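Speaker notes – "Your Policy Isn't Confused, Your Timestamps Are"
Tooling track, 20 minute slot, leave 4 for questions

Slide 1. Title

Say hello, say which project (Clivero, the data and training stack at Birnum). Don't read the title out loud. Ask for hands: who has retrained a model in the past month because it "needed more data"? Wait for the hands. Keep yours up too.

Slide 2. What I'm going to argue

Most of what we call learning problems on cloth tasks were plumbing problems. I can't prove that for your lab. I can show you what we found in ours, and I'd like you to go home and check before you buy another month of collection.

I'm not against imitation learning. I run the pipeline that feeds it. I am tired of hearing that scale will fix things that a unit test would fix by lunchtime.

Slide 3. The stack, one diagram

Keep this short. Hand-held grippers, people folding and moving things in ordinary bedrooms. Wrist camera video plus motion sensor data go into the Clivero recorder. Pose tracking runs offline. Then the gripper width gets pulled out of the video. Then training. Then Zokberg, our controller, runs the policy on a real arm.

Point at the arrows and leave the boxes alone. Every arrow is a place where time or scale can go wrong, and every box has an owner who will tell you their box is fine. They're usually right about the box.

Slide 4. The failure that started this

Task: pick up one piece of fabric from a bed, move it to the other side, let go. The policy closed the fingers early. Every time, a little early, and it got worse when the arm moved fast.

Reactions at the time, in order: more demos, bigger image encoder, more demos. We collected another 500 episodes. The fingers still closed early. Pause here, people usually laugh. If they don't, move on.

Slide 5. Offset

The camera frames and the motion data were stamped by 2 different clocks. We aligned them once, at the start of each recording, and assumed they stayed aligned. They drifted. On a slow motion you can't tell. On a fast swing across a mattress, the hand in the data is somewhere the hand in the picture isn't.

The model learned the drift very well. Give it credit for that.

Do not put up the plot with all the sessions on it. It was unreadable last time. Use the single-session one.

Slide 6. What we changed

Alignment is now checked at the start and at the end of each episode, and the difference is written into the file. If the difference is too big the episode is refused at import. Refused, with an error, in red. Before that we had a warning, and I went back through the logs and found that the warning had been firing for weeks. A warning in a log is a diary entry.

Somebody will ask about hardware sync. Yes, it's better. It also doesn't help with the recordings you already have.

Slide 7. Pose tracking and the confidence number

The tracker gives a confidence for every frame. We used it as a filter, with a threshold that I picked, and I can't defend it. It's a round number and that's all I'll say for it.

What the number means is "my internal math agrees with itself." It does not mean "I know where the gripper is." With repeated patterns and large areas of plain fabric, those can come apart. The tracker grabs onto a checked print, slips over by one square and reports that all is well. 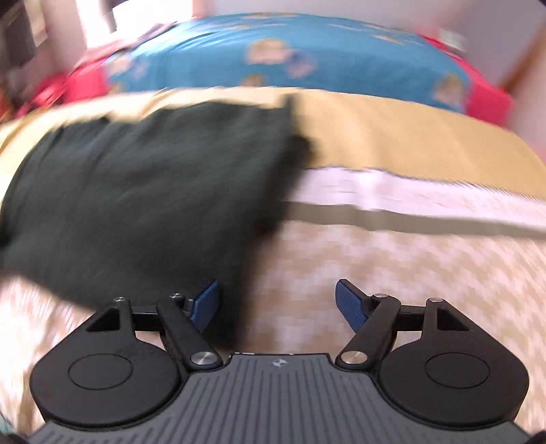

So the only check I trust is one that comes from outside the tracker. We have people start and finish at the same physical spot in a set of test recordings, then we measure how far apart the tracker thinks those spots are. It's boring and it takes an afternoon. It caught things that the confidence score passed without a murmur.

If you take one slide home, take this one. (Leave it up for a bit. Drink some water.)

Slide 8. Motion blur and the planner people

Careful with tone here, the planner people will be in the room.

There was a proposal to throw out all blurred frames. Sounds clean. But blur goes with speed, and speed is where the interesting part of moving cloth happens. Drop those frames and you train on the slow bits at each end, then wonder why Zokberg creeps along like it's carrying soup.

We kept the blurred frames for the policy and gave them less weight in pose tracking. It's a compromise. I don't love it. We have not run the comparison that would tell us how much it costs, and I'd rather say so up here than get caught in questions.

Slide 9. The Pillai numbers

Pillai is our regression suite. It replays stored episodes through the full path and compares the output with the last release. It isn't a benchmark and it doesn't say whether the robot is good. It says whether we broke something since August.

People keep asking for one success rate. I don't have one I believe. Success on which bed, with which fabric, judged by whom? Show the table, say what each row measures, skip the average row. I should delete the average row.

Slide 10. What I still don't know

Whether the finger width from video holds up when fabric covers part of a fingertip. We interpolate across the gaps, and interpolation is a polite word.

Whether any of this carries over to rigid objects. Probably some of it, I haven't looked.

Whether fixing the clocks would have saved us those extra episodes. I think so. It's an easy thing to think afterward.

Slide 11. Questions

Likely ones: "Why not end-to-end, without poses?" Short answer – you still need labels for the actions, and they come from somewhere. "Is the importer open?" The checks are, the recorder isn't yet. "Did more data help once the clocks were fixed?" Yes, a bit. Say it plainly.

Backup slide has the import error format if anyone wants it. Laptop charger is in the side pocket.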